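Velen Automation
@velenautomation

1/ This thread covers the routine upkeep of Cell 2 at our Lovow site, the two-arm cell used for hanging and folding cloth. Several partner sites have asked how we look after it. The notes below reflect current practice and replace the short version we posted in September.

2/ Cell 2 has two arms on a shared aluminum rail. Each arm carries a parallel gripper with its own wrist camera. Operators refer to the arms as left and right as seen from the loading side, and all maintenance records use the same names.

3/ The day begins with a cold check at 7:30 a.m., before drive power is turned on. The technician opens and closes each gripper by hand and feels for grit or uneven travel. Any arm that fails the hand check stays off until it has been looked at by the site lead.

4/ Lint is the main enemy in this cell. Terry cloth sheds all day, and the fibers collect in the finger slides, behind the jaw screws and along the slots of the rail. Vacuum first, then wipe with a dry cloth. Compressed air is not permitted inside the cell. It drives lint deeper into the slides.

5/ Finger faces are wiped with a lightly dampened cloth at every shift change. Please do not use solvent. We lost a full set of finger pads to solvent last year and have no wish to repeat the expense.

We use cookies to improve your experience and to show you relevant content. By continuing to browse, you agree to our use of cookies. Accept all | Manage preferences

6/ After cleaning, the cell runs the hang test. Both arms take hold of one towel, lift it clear of the table and spread it between them. The technician watches the cloth for creeping at either grasp point and listens for chatter from the wrist joints.

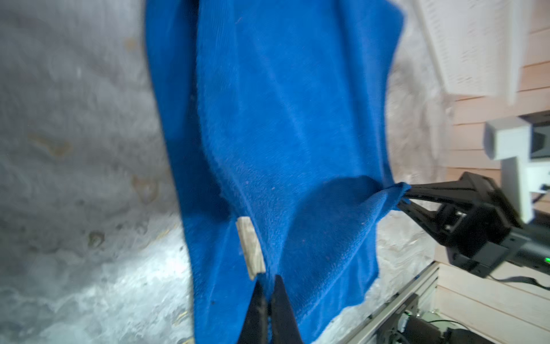
7/ Creep at one grasp point usually means worn pads on that side. Creep at both usually means the closing force has been set too low. Check the settings file before changing any parts. On two occasions this year, new pads were fitted to an arm that only needed its force value restored.

8/ The closing force for terry cloth is set at 40 percent on both arms. Thinner fabrics have their own settings. A gathered corner is much thicker than a single layer, and the jaws should close on it firmly without stalling the motor. If the stall warning appears, stop the test and note the fault code.

9/ Fault 1089 is the one we are asked about most often. On our cell it has nearly always been traced to the wrist cable on the right arm, where the plug works loose after long runs of wide stretching moves. Power down, reseat the plug, check the strain relief and repeat the hang test from the start.

10/ Cables should have enough slack for the full reach of the arm and no more. Move the arm slowly by hand through its whole range with power off. A cable that touches the rail at any point must be rerouted. Tape is acceptable until the end of the shift only.

11/ Camera brackets are checked with a hex key once a week. A bracket that has turned even slightly will cause the arm to reach past the edge of the cloth, and the fault can look like a software problem. After any bracket is tightened, the camera must be recalibrated. This step is skipped more often than it should be.

12/ Rail bolts are checked monthly. Our rail and base plates were supplied by Myklebust, and the marks painted across each bolt head make the inspection quick. A broken paint line means the bolt has moved. Tighten it, repaint the line and enter it in the log.

13/ Finger pads come from Bovitz and are replaced in pairs. One new pad facing one old pad gives an uneven grip and wears out the new pad early. Spare pads are kept in the gray drawer next to the control cabinet. Please sign for what you take.

14/ Every test result goes in the cell log, including the good ones. A log that records only failures makes it difficult to see when a slow change began. Entries should give the time, the arm, the fabric and the initials of the technician.

15/ Sites running the same layout may request our blank log sheet and the current cloth settings by direct message. Questions about older single-arm cells should go to the support desk at Lovow, which holds the manuals for those units.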